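I put off buying a proper work table for years, and I want to say right away that the Lukadlow square table from Purkeck has made me a very happy woman. My sewing and mending used to happen on the kitchen counter, between the toaster and the mail, and my back had a good deal to say about it!

It came in one heavy box in January. My neighbor Zlatko Stojanovska helped me carry it in (he stayed for soup, so I think we're even), and putting it together took us most of an evening, mainly since we had the legs facing the wrong way the first time. The instructions are tiny drawings with no words at all, so keep your reading glasses handy.

Now for the good part. The top is smooth enough that silk lining slides over it without catching, and the height suits me both sitting and standing. It doesn't wobble when I lean on it with the heavy shears, and I do lean. I spilled tea on it in the first week and wiped it up without a mark, though I'd still put a cloth under anything hot.

My complaints are small ones. There's no drawer, and the rubber feet came off twice before I glued them. It's also 12 pounds heavier than my old folding table, so moving it to vacuum is a chore. Kumudini Bandara has the Kollon table, with a drawer, and she loves hers, but it rocks a bit on her floor and I'd miss my steady legs.

Four stars from me, and I'd buy it again.
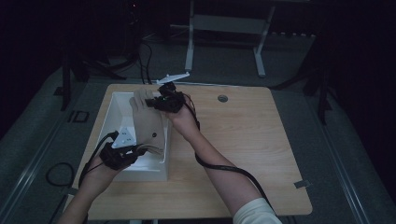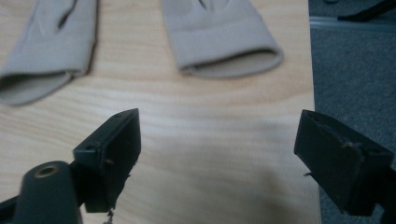
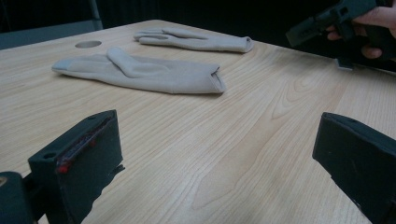
*Light wood top, with the grain showing.*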